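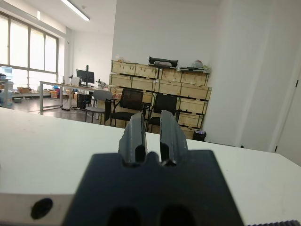
Brundden's ranked reset fixes the wrong thing

By Darnell Lyons

The March update promises a fresh ladder every 12 weeks, and I can't see who asked for it. Resets bring people back for a weekend. Then the queue times climb again and everyone remembers why they left.

Matchmaking is the trouble. I played 15 games last season and 10 were over before the first objective spawned. Wiping my rank won't change that. It will probably make it worse, as strong players get dumped in with beginners for a while.

The patch notes spend one line on matchmaking: "improvements ongoing." They said that last season too.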